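Estgate Wedding Playlists: read me first

Hi, and welcome! I put this collection together after my own wedding, when I had way too many song lists saved and friends kept asking for them (happy to share, truly).

What's inside

You get 179 playlists from couples who married in or near Estgate, with 2000 song entries between them. Each row has the song title, the artist, the part of the day it was played and the size of the party. Guest names and couple names are gone.

How I sorted it

Ceremony, dinner, first dance, late night. I left 35 lists unsorted because the couples just hit shuffle, and good for them!

Known gaps

Small backyard weddings are thin here, and so is live music. If a band played, I only have the set list when the couple kept it.

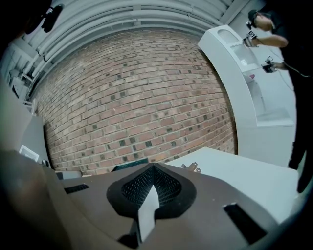 Using it

Open the main file in Fledel or any spreadsheet program. Please credit the collection if you post from it, and send me your own list if you'd like it in the next update.

Last updated 2023-06-01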